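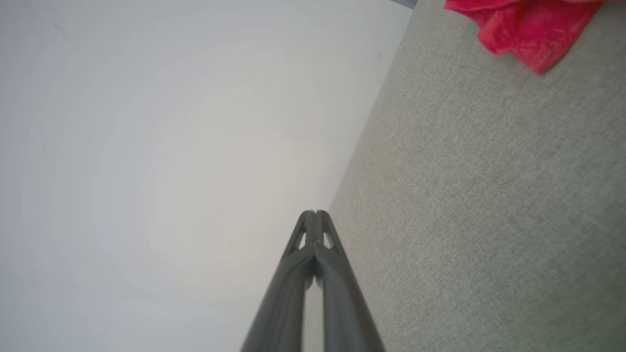 Melquiades Zavala reckons the gripper is fine and my threshold is wrong, which is the same answer he gave me in September when the force limit was supposedly my fault as well. I'm not convinced, so I'm trying here before I pay for a service visit.

Setup is a Mummont arm with the Plutholm two-finger gripper, wrist camera, stock firmware. The task is picking up a cloth from an upholstered seat and dropping it in a tub. The controller says "object held" when it has nothing. It closes, reports a grip, travels to the tub, opens, logs a success, and the cloth is still on the seat. Last batch was 233 cycles, all logged as good. I stood there for part of it and can tell you they were not all good.

What bothers me more is the other half of the fault. On three of those cycles it closed well short of the cloth, close to where the upholstery meets the wall, then pushed on as though it had clearance. The force limit did stop it, eventually. I'd have liked it to stop a lot sooner, and I'd like to know why a protective stop clears itself without anyone pressing anything.

Things I've done: cleaned the fingertips, re-run the finger calibration, swapped the cable, rolled back one firmware version. No change from any of it. The manual says grip detection is "automatic". Great.

Is anyone actually getting a trustworthy held signal on soft stuff with this gripper, or is it a brochure feature?

*Posted by Nayeli Cuevas, Fokota*

---

**Teodoro Cortés**

Have you tried recalibrating? Mine did something similar and it came good after a full power cycle. Also check the air pressure.

> **Nayeli Cuevas:** It's electric. There is no air pressure. Calibration is in my post.

> **Teodoro Cortés:** Ah, fair enough. I have the older one. Power cycle is still worth a go.

---

**Shuk-fan Hsu**

You've got two separate faults and I'd stop treating them as one.

The false "held" first. As far as I've been able to work out, that flag only looks at motor current. If the current rises before the fingers get to their commanded width, it decides something is in the way and calls it an object. On a rigid part that's tolerable. With cloth the fingers end up nearly closed regardless, so the difference between a thin fold and nothing at all is tiny, and a bit of friction in the linkage will cover it. Test it like this:

1. Arm parked well away from everything, gripper empty.
2. Close at your normal speed and force. Log current and final width.
3. Repeat until you've got a decent spread.
4. Do the same with a single layer of the cloth between the tips, then a bunched handful.

If the empty and single-layer readings overlap, no threshold will save you and Melquiades is wrong. If they don't overlap, he's right, annoying as that may be. On ours they overlapped for single layers. We quit using the flag and check the wrist camera after the lift. If the cloth is still on the seat, it's a fail, whatever the gripper thinks. We wait some 2 seconds after lifting before checking, which costs cycle time, and I can live with that.

Your 233 is meaningless as a success figure, by the way. Throw it out or label it "cycles completed".

Second fault, and please don't run it unattended until it's sorted. Look under the Palacios safety page, not the gripper page, for auto-resume after contact. Ours arrived with it switched on. With that on, a force stop is treated as a pause and the program carries on from the next waypoint. Turn it off, set it to manual reset, then provoke a stop at low speed against a foam block and confirm it stays stopped. Don't take the tick box's word for it.

That still leaves why it closed short. I'd suspect the hand-eye calibration, a different routine from the finger calibration you ran, but I'm guessing without logs.

> **Nayeli Cuevas:** Auto-resume was on. Off now, and it stays stopped against foam, 3 tries. Empty and single-layer currents overlap badly, bunched is clear of both. Haven't touched hand-eye yet.

---

**Getsemaní Magaña**

Agree with Shuk-fan on the stop. Not so sure about the camera check. It can see a cloth is gone from the seat, but it can't tell you whether it's in the tub or on the floor beside it. We put a cheap scale under the tub. Light cloths barely register, so get one with decent resolution.

I'd send Plutholm the current logs too and ask them in writing what "automatic" means. I'm still waiting on my reply.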